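In Defense of Folding on the Bed

My mother folded everything on a table. She had a heavy table in the back room, and no clean shirt was allowed to touch a bed before it was square and flat. When I moved to this country I had one room and no such table, so I started to fold on the bed. For a long time I was a little ashamed of it. Now I think the bed is the better place, and I would like to explain my opinion.

The first argument against the bed is that it is soft. This is true. If you press a sleeve on a mattress, it does not stay pressed in the same way as on wood. But a T-shirt is not a letter. It is made of cotton, it will be worn under a sweater, and after 5 minutes on a person it has new creases anyway. Ashley Whitlock, who writes the household column in our neighborhood paper, told her readers in November that a shirt must be folded on a hard surface "or not at all." I respect her column, but I believe this advice makes people leave their laundry in the chair.

The second argument is that a bed collects things. Here I must agree with half. My sheet is an olive color, and it has its own wrinkles, and on it you will find whatever had no other home that day. A box which once held N95 masks has stood against the wall for so long that I think of it as furniture. I do not move it when I fold. I only need one part of the bed, the part in front of me, and the shirt can lie there at its full width.

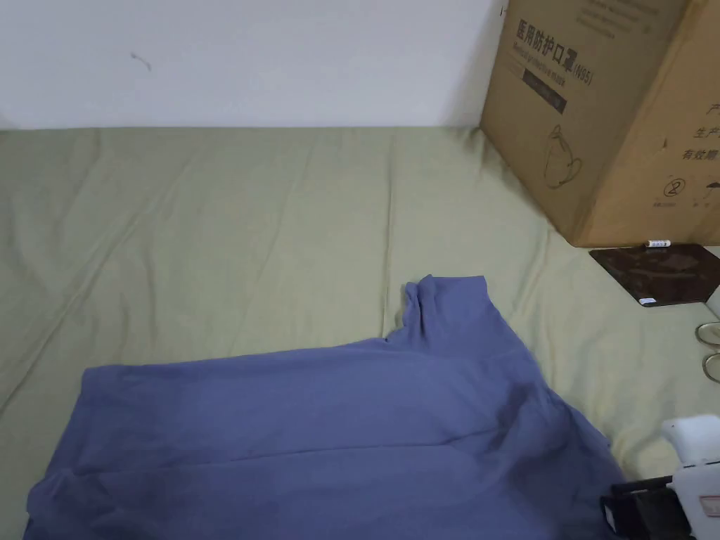 The Price of a Good Surface

Last winter I nearly bought a folding table. The shop of Malcolm Tunstall had one from Tendia for 199 dollars, and he showed me how the legs close. It was a nice table. But where would it live? In a small room, each new thing for order takes away some of the order. I went home and folded my laundry where I always do.

There is also the matter of the body. I have a low bed, and I sit on the edge of it with the shirts next to me. I do not hurry. I lay one shirt with the front down, I bring the sleeves in, I smooth it with my palm, and if the collar is crooked I open it and begin again. My cousin says that standing is faster. Probably she is right, but I have never wished to win a race with my socks.

I do keep one rule from my mother. The sheet must be clean, and the folded pile must leave the bed before evening. If it stays, it goes to the floor at night, and in the morning all the work is to do again.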